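Section 3: Folding and Stacking on the Bed

Before you start

The Panska Wardrobe Organizer ships flat, and by now yours should be standing up. If it is not, go back to Section 2. This section covers the clothes, which most owners assume will be the easy part.

You will need a made bed, a stretch of daylight and everything you plan to put on the shelves. Make the bed first. A flat bedspread is the best folding table most homes have, and a rumpled one will put its own creases into your shirts at no extra charge.

CAUTION: Do not load any shelf until all the folding is done. Half-loaded shelves invite you to stop, and you will.

3.1 Sorting into piles

1. Empty the old drawers onto the bed. All of them, including the one that sticks.

2. Put the dark clothes at one end. They shed, they collect lint, and they look much the same at arm's length, so keep them together.

3. Build a second pile for bright and light things. Stack it upright with the folded edges facing you, so you can pull out a yellow shirt without disturbing the white ones.

4. Leave the knitwear for last. Knits take up more room than you think and will bury anything smaller.

5. Clear a space in the middle of the bedspread, a little wider than your largest sweater. This is your folding area. Defend it.

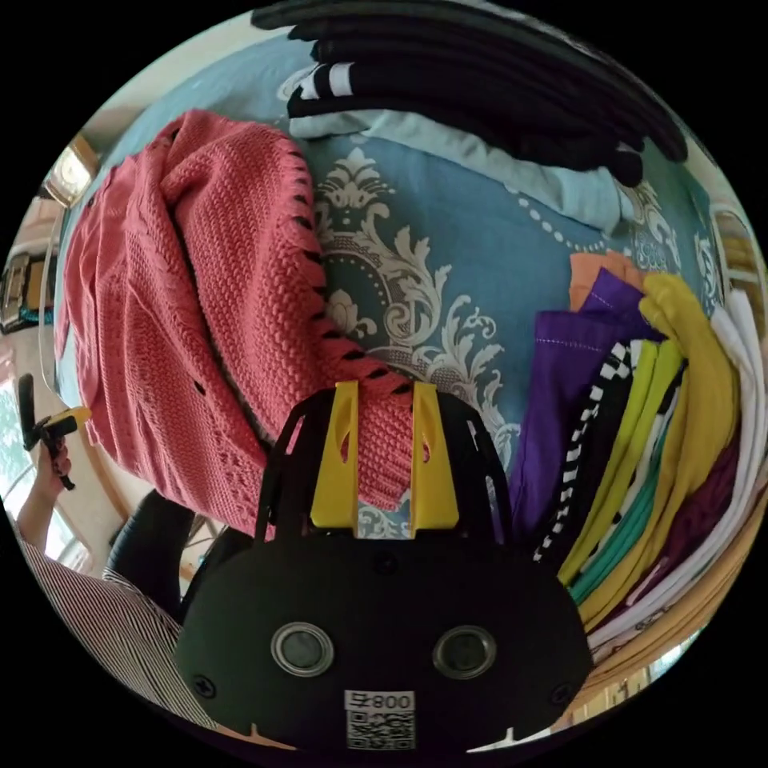 Fig. 3-1. Bright clothes in their own pile, with a chunky pink sweater still to be settled.

NOTE: Buyers of the Curkham model have the narrow shelves and should keep each pile to the width of a dinner plate. Owners of the Konditz have no such excuse and may spread out.

3.2 Folding heavy knits

Never hang a heavy sweater. The shoulders grow points, the hem heads for your knees, and the sweater you take down in the fall belongs to somebody taller.

1. Close any buttons. A button left open will find a loop of yarn and hold on to it.

2. Lay the sweater face down and smooth it from the middle outward with flat hands. Do not tug at the hem.

3. Fold one side in toward the center, then lay its sleeve straight down along the body. Repeat on the other side. If the sleeves are bulky, cross them low on the back.

4. Bring the hem up to meet the collar. For a very thick knit, fold in thirds - the bundle will be fatter, but the creases will be softer.

5. Turn the bundle over and press out the air gently. You are folding it, not teaching it a lesson.

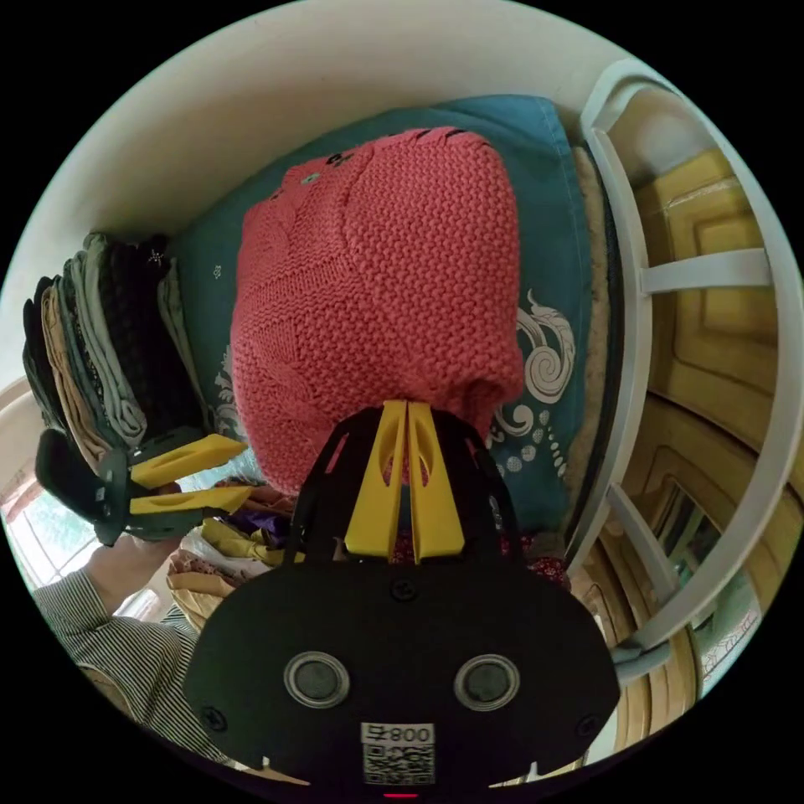
6. Set the finished bundle to one side and leave it alone while you do the next. A thick knit goes on relaxing for a few minutes after you let go, and it is better to find out on the bed that it needs a second fold than to find out on the shelf.

CAUTION: The slats are rated for even loads. Put the thickest sweaters on the bottom shelf, no more than 3 to a stack. A fourth will fit if you lean on it, and you will meet it again when you open the door.

3.3 Flat pieces and leftovers

Large smooth pieces are easier than knits and less forgiving, as every wrinkle shows.

1. Find a seam and use it as your straight edge. If the seam wanders, trust the opposite side.

2. Fold in half lengthwise, smooth, and fold again until the piece matches the depth of your shelf.

3. Check underneath before you lift. Small items like to hide beneath large ones and travel with them to the wrong shelf.

4. Give whatever is left its own bin. The Ebrahimi bin (sold separately, naturally) slides under the lowest shelf and holds some 200 grams of odd socks before the lid starts to complain.

NOTE: A sweater that has come undone during all this should go back to step 1 of Section 3.2. Picking it up by one sleeve and hoping is not a supported method.

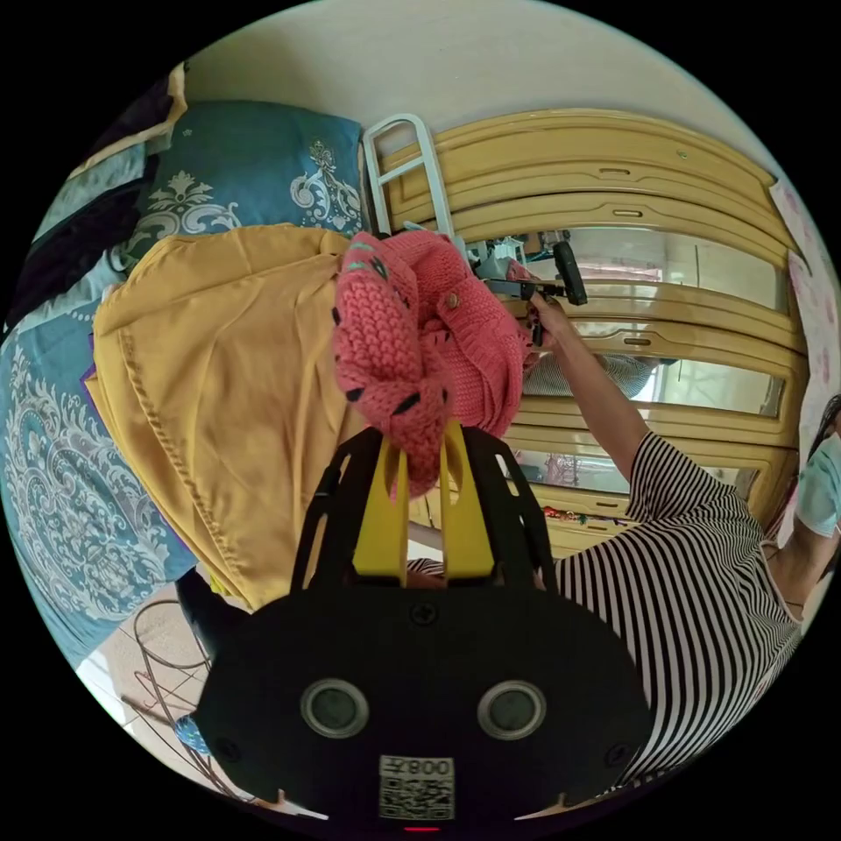
Petronella Makhubela wrote to us that she had followed the order exactly and still ran out of shelf before she ran out of sweaters. Her fix was to roll the thinnest ones and stand them on end in the bin, and she wanted to know why we hadn't thought of it. We have now. Rolling works for light knits only; the chunky ones spring open.

3.4 Loading the shelves

1. Carry one stack at a time, with a hand flat underneath.

2. Load from the bottom up, knits first, then the dark pile, then the brights at eye level.

3. Leave a finger's width above each stack.

4. Close the doors. If they will not close, see Section 4, Removing Things You Never Wear.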